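Valtik 373 Benchtop Steam Sterilizer
Dental and small-clinic use
Manufactured by Zamer

Overview

The Valtik 373 is a Class B pre-vacuum steam sterilizer for wrapped and unwrapped instruments, handpieces and textile packs. It replaces the Valtik 360 and keeps the same footprint, so existing cabinet cutouts and drain lines can be reused. The chamber is stainless steel with a bayonet-type motorized door lock. Steam is produced in a separate generator and admitted to the chamber after three vacuum pulses.

Cycles

Standard wrapped, 273 °F, 4 minute hold
Unwrapped, 273 °F, 3.5 minute hold
Low temperature, 250 °F, 20 minute hold
Bowie-Dick test
Vacuum leak test

Total time for the standard wrapped cycle with a full load is 47 minutes including drying. Drying time can be extended in one-minute steps up to 19 extra minutes. The extension is stored with the cycle and stays in effect until it is changed from the Setup menu.

Cycle data is written to internal memory and to the USB port on the front panel. Each record lists cycle number, start and end time, temperature and pressure at each phase, and the operator code if codes are turned on. Files are plain text. A label printer is available separately (see Accessories).

Water

Use distilled or deionized water only. Conductivity is checked at every fill, and the unit will not start a cycle if the reading is over the limit set at the factory. The clean water tank and the used water tank are separate and each has its own drain valve. For offices that would prefer not to fill by hand, the Mostyn feed kit connects the clean tank to a wall-mounted demineralizer. The kit requires a cold water line with a shutoff within reach of the unit.

Installation

Place on a level counter that can carry the full operating weight. Leave 2 inches clear on each side and at the back. Do not block the vent on the rear panel. A dedicated 120 V, 15 A grounded circuit is required; extension cords and power strips void the warranty. The front feet are adjustable. The chamber should tilt slightly toward the rear so that condensate runs to the drain port.

Maintenance

Wipe the door gasket daily with a damp lint-free cloth. Clean the chamber filter weekly. The bacteriological air filter is replaced every 400 cycles or six months, whichever comes first, and the display shows a reminder. The door gasket is replaced once a year. Gaskets from the Valtik 360 do not fit. 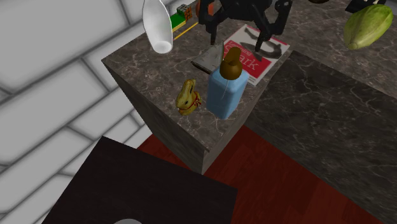

Units shipped before July with firmware 2.1 may show the air filter reminder early. The update can be loaded from a USB stick and takes no tools. Cycle records are kept during the update, but operator codes have to be entered again.

Accessories and parts

Instrument tray, aluminum, perforated
Tray rack, reversible
Tray handle
Door gasket
Bacteriological air filter
Chamber filter
Mostyn feed kit
Label printer with one roll

Supplied with the unit: tray rack, trays, tray handle, drain hose, power cord, USB stick, operator manual.

Ordering and warranty

Sold in the United States through Citdale. Freight is quoted by ZIP code at checkout. The warranty covers parts and labor for two years from the date of installation, or 3,000 cycles. Gaskets and filters are wear items and are not covered. Return the installation form with the serial number to start coverage.

Page revised Aug 23, 2022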